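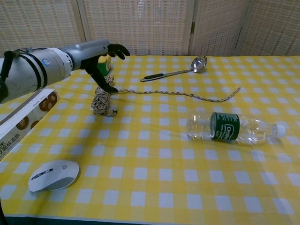 Wanted: people who don't believe in tidying systems

Paid call for participants, home and kitchen sorting study

Let me start with what I think, so you can decide whether to keep reading. I think most advice about household clutter is written by people who already like putting things away. The bins, the labels, the drawer inserts, the rule about touching each item once -- I've tried most of it and I've watched other people try it, and I have yet to see a method survive a busy October with everyone's coats and school papers in the house.

My name is Iman Hajji and I run household trials at Naciri, a small research office that tests storage products and the claims printed on their packaging. We have been asked to look at two systems, Pulto and Boren. Both say they can get a mixed kitchen table cleared and put away by anyone, with no training. I doubt it. I would like to be shown wrong by ordinary people, and I'd like to have it on paper either way.

What you would be doing

You would sit down at a kitchen table that has ordinary stuff on it and put that stuff where you think it belongs. A ladle, a length of braided cord, a small container with a yellow top, that kind of thing. Some items have an obvious home. Some don't, and those are the ones I care about. Ask five people where rope goes in a kitchen and you get a drawer, a hook, the garage, the trash, and a long silence.

Each participant comes for 3 sessions. In the first you use no system at all and sort the way you would at home. In the second you use Pulto, which goes by type of object. In the third you use Boren, which goes by how often you reach for something. Afterward you fill out a questionnaire in Plandeck, our scheduling and survey tool, which is clunky but does save your answers.

You will also be asked to coil cord. Boren's instructions spend two full pages on this, with a figure-eight wrap and a tuck at the end. I have read those pages several times and my cord still comes out as a heap. If yours comes out neat, I want to know whether it was the instructions or whether you have been coiling cord since summer camp. The application asks about this. Please don't be modest.

Who we want

Adults who cook at home at least sometimes, and who share a kitchen or used to. Sharing matters to us. A system that works for one person tends to fall apart once a second person puts the ladle back in the wrong crock.

We would especially like to hear from people who have bought an organizing product and quit using it, people who own more than one junk drawer, and people who get annoyed when someone else reorganizes their shelves. Left-handed applicants are welcome too. Boren claims its layout suits either hand, and I can't find where they tested that.

You don't need experience, and you don't need to be neat.

Who we can't take

Anyone who works for a company that makes or sells storage products, or has a close relative who does. Professional organizers, sorry. People who have already used Pulto or Boren at home, even briefly. Anyone who is hoping for a finished, beautiful kitchen out of this -- we don't come to your house, and you go home to the same drawers you left.

Pay

You get $200 after your last session, paid by check or bank transfer. If you drop out after the first session, you are paid for that one at a prorated amount. We don't pay in gift cards or in product. I turned down an offer of free Pulto starter sets for everyone who takes part, and I mention it here in case you hear about it elsewhere and wonder where yours went.

What we won't promise

I can't tell you that you'll learn a better way to live. I can't tell you the study will find anything. It may be that both systems do a little better than nothing on the first try and no better after that, and if so the report will say that in plain words. The companies get the report at the same time as the participants and don't get to edit it.

We ask you to write down what bothered you while it's still bothering you. "It was fine" doesn't help us much. "I didn't know if a ladle counts as serving or cooking, so I stuck it in with the spatulas" helps a lot.

How to apply

Send a short note to Iman Hajji through the contact form on the Naciri participants page. Tell us:

who you share a kitchen with, or used to
the last organizing product you bought and what happened to it
where you keep string, cord or rope right now, if you know
whether mornings or evenings suit you better

Morning sessions start at 9:30 and evening sessions at 6:00. Everyone who applies gets an answer, including the people we turn down.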